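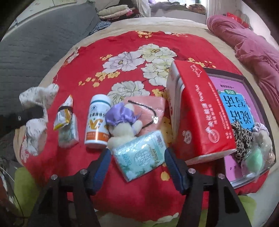
Two of the sealed-deck pools have the same card listed twice under different set codes, according to a user of the first release, who asked whether the counts could be trusted. They could not. Version 3 merges reprints under a single card key, and the pools have been recounted.

Prirbridge Draft Logs, data card

Contents
155 draft logs from the card game Zesmont, recorded at club evenings in Prirbridge. Each log covers one player and one draft: every pick in order, the final deck, and the match results for that evening. Pods have 6 players. Each player opens 3 packs.

Files
picks.csv: one row per pick. Columns are log_id, pack, pick, card_key, passed_keys.
decks.csv: one row per card in the final deck, with a sideboard flag.
results.csv: one row per match. Games won and lost are separate columns.
cards.csv: card key, printed name, cost, colour, rarity.
pools.csv: 18 sealed pools, kept apart from the drafts and not counted in the 155.

Collection
Picks were written on paper sheets at the table and typed up afterwards. Illegible entries are coded as UNK and left in place so that pick numbers stay correct. Player names were replaced by a letter code before typing. The codes are reset each evening, so a player cannot be followed from one draft to the next.

Known problems
Passed cards are missing for the first pack in most of the early logs. The passed_keys column is blank in those rows.
Drawn matches were not recorded consistently. Some sheets give a draw, others leave the line empty.
The Hosano expansion appears only in the later logs. Pick rates for its cards should not be compared with those for the base set.
Foil copies are treated as ordinary copies.

Suitable uses
Pick order tables, colour pair frequency, simple models of the next pick. The set is too small for win rates on single cards.

Licence and contact
Free to copy and alter with credit. Card names belong to their publisher. Corrections go to the issue list, with the log_id and row number.

Maintained by Ranasinghe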